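Citside Modular Studio Set, Series 3

Overview
The Citside Series 3 is a wall and table system for television production companies that film home, design and cooking programs. It allows a crew to build a standing set in a rented hall and to take it down again between seasons.

Design
The system was developed by Ingeborg Görtz for Gumelier, which has supplied studio fittings to broadcasters for many years. Panels join without visible hardware and may be repainted between episodes.

Specifications
Panel height: 300 cm
Panel width: 612 mm
Maximum shelf load per panel: 500 N
Finish: matte, low glare
Order code: CS3-WT

Availability
Sets are available for purchase or for seasonal rental. Rental periods begin in February and may be extended on written request - subject to stock. Delivery and assembly are quoted separately. 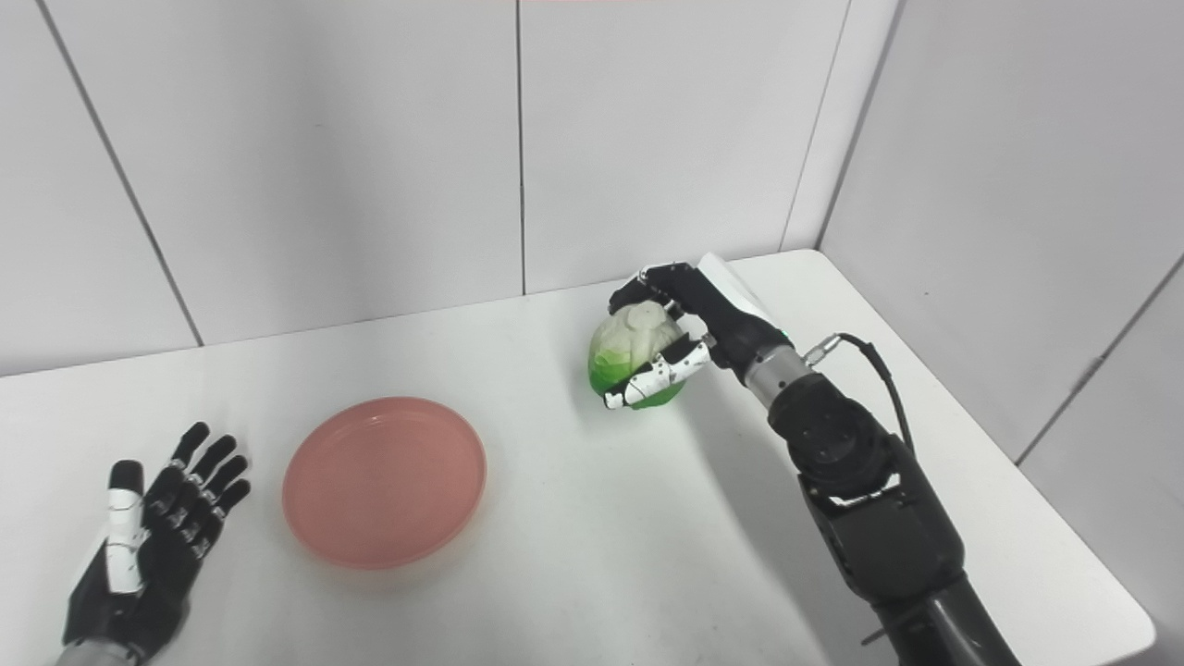 White tabletop and paneled walls, corner arrangement, with plate and cabbage.

Accessories
Window inserts, door frames and lighting brackets are sold individually. Replacement panels are matched to the original finish.

Contact
Henrik Rieger, Production Sales, Gumelier
Page last revised December 10, 2018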